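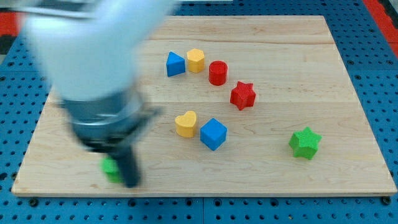 Unit 4. Teaching by Demonstration: Hand Guiding and Remote Control

Reading for this unit: chapter 6 of the course pack, up to the section on replay. Bring your lab notebook. The worksheet at the end is due at the start of the next lab.

4.1 What we mean by a demonstration

A demonstration is one complete run of a task, recorded while a person is in charge of the arm. The recording holds the joint positions, the gripper opening, the camera images and a time stamp for each sample. One run of the block task is one demonstration. Two blocks moved in one run is still one demonstration, and it gets one label.

4.2 Hand guiding

In hand guiding the arm is put in a low-stiffness mode and you move it yourself, holding it at the wrist. You feel contact directly, so it is easy to learn. It has two costs. Your hands and sleeves end up in the camera images, and the motor readings include your pushing as well as the load.

Hold the wrist section, never the gripper fingers. Move at the speed you want the robot to move later. Beginners tend to stop just above a block and hunt for the right spot, and a policy trained on those runs will stop and hunt too.

4.3 Remote control

In remote control the operator stands away from the table and drives the arm with a hand controller or a smaller leader arm. The Latero station uses a leader arm. The Valdovinos station uses a hand controller with a trigger for the gripper. Images are clean because the operator is out of view. Depth is harder to judge, and most failed grasps in last year's recordings came from closing the gripper too high.

Tips for the Latero station:
- Line up the leader arm with the follower before you press Engage.
- Come down on the block from above for the last part of the approach.
- Squeeze slowly. The gripper lags behind your hand a little.
- If you lose the block, finish the run and mark it as failed. Do not delete it.

4.4 The block task

The blocks sit on the wooden board on the blue table. There are eight of them, two in each color: red, yellow, blue and green. Shapes include stars, a heart, a cube, a cylinder, a hexagonal prism and a triangular prism. The red star and one of the green blocks have the same shape, so a label such as "star" is not enough. Write the color and the shape every time.

Spread the blocks out differently between runs. Leave some close together and some apart. If every run starts from the same layout, the policy learns the layout and fails as soon as a block is moved.

4.5 How many runs

The shared set from last term has 299 demonstrations. After review, 43 were marked as failed and 19 were set aside for bad time stamps. The failed runs stay in the set with their label, and you will use them in Unit 6. The 19 with bad time stamps are in a separate folder and should not be used for training.

4.6 Worksheet

1. Record one run by hand guiding and one by remote control, with the same target block. Plot gripper height against time for both.
2. Mark the point on each plot where the gripper starts to close. Compare the heights.
3. Find any pause longer than one second and say what you were doing.
4. Write a label for each run using color and shape.

Hand in the plots and answers on paper. Raw recordings go in the Unit 4 folder on the course drive.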